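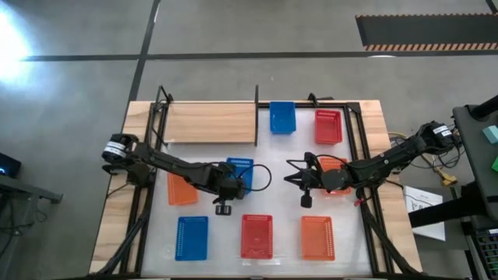 Illgate tightens limits on glare from work surfaces

The Illgate building department has published a revised code for lighting in workshops, packing rooms and school technology rooms. The main change is a limit on how shiny a work surface may be when it is installed under ceiling lights. The earlier code set a minimum light level on the bench and a limit on glare from the fixtures. It said nothing about light bouncing off the bench itself.

The revision takes effect in November for new rooms and for rooms where either the lights or the work surfaces are replaced. Existing rooms are not affected until one of those changes is made. Repairs to part of a surface do not count as replacement unless more than half of its area is involved.

The limit follows a survey carried out last winter by Civine, a lighting consultancy based in Drumuvura. The firm took readings at 1600 workstations in 89 buildings. Light levels met the old code at nearly all of them. At 177 stations, however, the reflection of a ceiling fixture was bright enough to hide printed labels, ruled lines or small parts when viewed from a normal seated position.

"Most of these rooms would have passed inspection," said Siiri Kallio, who led the survey. "The meter lies flat on the bench and looks up. It reads the light arriving. The person sitting there is looking down at a shallow angle and sees something the meter does not."

Gloss under the new code is measured with a standard glossmeter at 60 degrees. Surfaces that read low at that angle must be measured again at 85 degrees, where small differences in a matte finish are easier to separate. Readings are taken at the center of each surface and near each corner, after cleaning with the product normally used in the room. The cleaning step was added late in the drafting process, after test panels from the supplier Lubis gave higher readings with a layer of spray polish on them than they had when delivered.

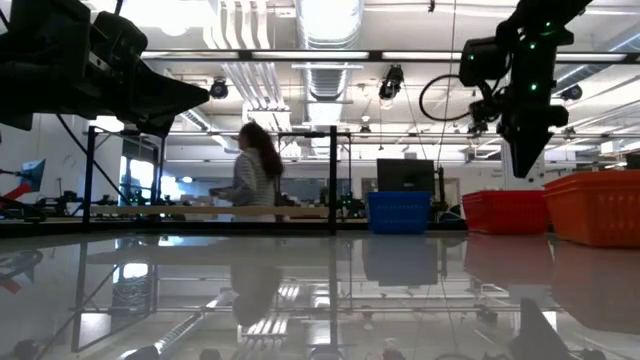
Viewing angle has a larger effect than most room plans allow for. A smooth surface reflects only a small share of the light that strikes it from directly overhead, and the share climbs steeply as the line of sight drops toward the plane of the table. Close to edge-on, even a modest finish can act as a mirror. A glossy tabletop at that angle gives back the blue, red and orange baskets around it, along with the person near the center, all upside down. For someone seated at a bench, the far third of the surface is the part most often seen this way, and the code therefore requires an extra check there on any bench deeper than an arm's reach.

Color is treated separately. A white surface can be fully matte and still cause discomfort if it is much brighter than the floor and walls around it. The old code recommended light surfaces in order to raise overall brightness, and many rooms were fitted out on that advice. The revision keeps the recommendation but sets an upper limit on the ratio between the work surface and its immediate surroundings. Designers can meet it with a lighter floor, a darker surface or less light on the bench – the code states no preference.

Three methods of compliance are listed for gloss. The first is a surface with a tested matte finish. The second is a matte film or mat over the existing surface, provided its edges are fixed down and it covers the full working area. The third is a change in fixture position, so that no fixture is reflected toward the user from any seated or standing position shown on the plan. The third method requires a drawing with the reflection angles marked, and the drawing has to be kept with the building file.

Translucent panels are a special case. Some light passes through the top layer and scatters below it, and a glossmeter reading alone can understate how bright the panel looks. For these surfaces the code requires a luminance reading from the user's eye position with all room lights on and the window blinds open. Panels lit from below are exempt while in use but have to comply when switched off.

Kerttu Aaltonen, the department engineer responsible for the revision, said the cost should be low in rooms where the fixtures can be moved along an existing track. Rooms with recessed fixtures are harder. "You cannot shift a recessed light by the width of a hand without opening the ceiling," she said. "In those rooms I would expect people to change the surface."

The draft drew eight written responses. Two asked for an exemption for stainless steel in food preparation rooms, and this was granted on hygiene grounds. One proposed a stricter limit for rooms where small print is read for most of the day. That proposal was not adopted, although the department has said it will look at it again at the next review. Another pointed out an error in the conversion table for older fixtures – the corrected table is in the published version.

Inspectors will accept surface test certificates from suppliers if the certificate names the finish and gives readings at both angles. Certificates that give only a general term such as "satin" or "low sheen" will not be accepted. The measurement form is attached to the code as an appendix, and paper copies are available at the department's front counter until 4 p.m.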